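5. Setting up hymns for congregational singing

This section covers entering a hymn in Prulla, matching it to a tune and preparing it for the screen and the organist's copy. It assumes you have installed the program and opened a hymnal as explained in section 4.

5.1 Adding a hymn

1. Open the Hymns tab and choose New.
2. Type the first line of the text in the First Line box. Leave off closing punctuation.
3. Enter the author and, if there is one, the translator. Use the form Last name, First name.
4. Paste or type the verses. Leave one blank line between verses and do not number them. Prulla adds the numbers.
5. If the hymn has a refrain, type it once after verse 1 and mark it with the Refrain button.
6. Choose Save.

Note: A hymnal file holds up to 175 hymns. For a larger collection, start a second file and link the two under Hymnal Properties.

5.2 Matching a tune

1. With the hymn open, choose Tune, then Find by Meter.
2. Enter the meter as syllable counts separated by periods, for example 8.7.8.7.D. Common, Long and Short Meter can be entered as CM, LM and SM.
3. Pick a tune from the list. Tunes in the wrong key for your congregation can be moved up or down by as many as 6 half steps.
4. Press Play Verse and follow the words as they are highlighted.
5. If a syllable falls on the wrong note, click it and use the arrow keys to shift it.

Caution: Shifting a syllable in verse 1 does not change the other verses. Check each one before the service.

Some tunes repeat the last line of the text. Tick Repeat Last Line in the Tune window – do not type the line twice, or it will be sung three times.

5.3 Screen and print layout

1. Choose Layout, then Screen.
2. Set the text size to 100 for an average room. Go higher if the back pews are far from the screen.
3. Set Lines per Slide. Four works for most meters.
4. Choose Layout, then Organ Copy, and select whether the words are printed between the staves or below them.
5. Print one test page.

Note: The Akex hymnal import sometimes drops accents from Welsh and Czech texts. Compare imported verses with your printed book. Corrections to the Czech texts supplied with this edition are by Kazimír Sokol. 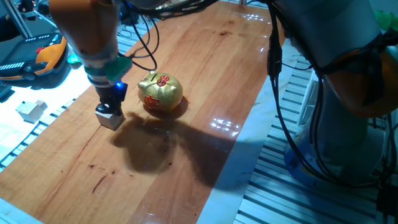
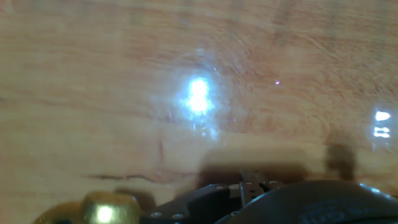

Fig. 3. Tabletop with overhead light reflected in the finish (two views).

To build an order of service from your saved hymns, go to section 6.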